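Last updated: April 2, 2022

Leave the walls alone

When my tenancy in Niklow ended, the agent sent a list of deductions. Four of them were for walls. There was a charge for a picture hook, a charge for "discolouration behind furniture", and two for repainting rooms that had been painted before I moved in and would be painted again before the next person did, whatever state I left them in. I had lived there for seven years. Over that time I had put up one hook.

I paid, as most people do. But I have been thinking since then about why we accept that a person can pay for a home every month for years and have no say over what the inside of it looks like. I think tenants should have a legal right to paint, and to put up shelves and pictures, and I think the arguments against it are weaker than landlords make out.

The usual argument is cost. A landlord who lets a tenant paint a bedroom dark green may have to pay to cover it up later. That is true. It is also a small sum set against the rent, and one that can be settled in advance with a single line in the contract: you may paint, and you either paint it back or pay a fixed amount. My current landlord, a woman called Hanna Polishchuk who lets two flats above a shoe repair shop, has done this for years. The fixed amount in my contract is 60 pounds a room. She told me she has hardly ever had to keep it. People who care enough to paint a room tend to do it properly, and the next tenant often wants to keep it.

The second argument is that neutral rooms are easier to let. Agents repeat this so often that it has become a kind of law. Wenow, the agency that handled my old flat, tells its landlords to use one shade throughout and to avoid "personal colour". I don't doubt that a plain room photographs well. But photographs are looked at for a few seconds, and the room is lived in for years. In a town where there are more people looking than flats to look at, I doubt that anybody has ever turned one down over a yellow kitchen.

What the rule does achieve is to remind the tenant that the place isn't theirs. Matvii Hutsuliak, who rented the flat below mine on Nirken Street, kept his pictures leaning against the skirting board for the whole time I knew him. He was a man in his fifties with a steady job. He had been told no nails, and so there were no nails. When his grandchildren came to stay he moved the pictures under the bed so they wouldn't be kicked. I don't think he was unhappy about it, or at least he never said so. He had stopped expecting anything else, and I find that worse.

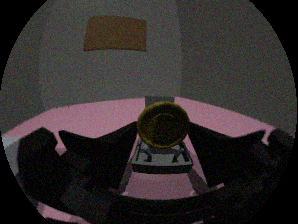 Colour isn't a luxury, and people who own their homes know this perfectly well. They spend whole weekends with sample pots. They argue over two whites that look the same to everyone else. Grey has been the safe choice in rented rooms for a long time now, and I have nothing against it as a colour, but a large grey wall needs something to answer it. A single orange-brown panel will do, or a broad stretch of pink lower down, and the grey starts to look as though somebody picked it. Left on its own it looks like the inside of a filing cabinet. The cost of the something is usually very low. The permission is the hard part.

There are fair limits. I wouldn't let a tenant knock down a wall, or tile a floor, or paint over old woodwork that has been stripped by hand. A landlord with a listed building has duties that come first. Short lets are different too, and I can see why someone staying for a few months might be asked to leave things as they are. But once a person has been in a home for a year, the walls should be theirs to look after, with the repainting sum agreed at the start and written down.

It wouldn't need much of a law. A page would cover it. Until then, anyone about to sign a new contract should ask for the line to be put in. I asked Mrs Polishchuk before I knew she already offered it, and I was nervous about asking, which seems silly to me now. My front room is blue. The shelf took me an afternoon and is very slightly crooked.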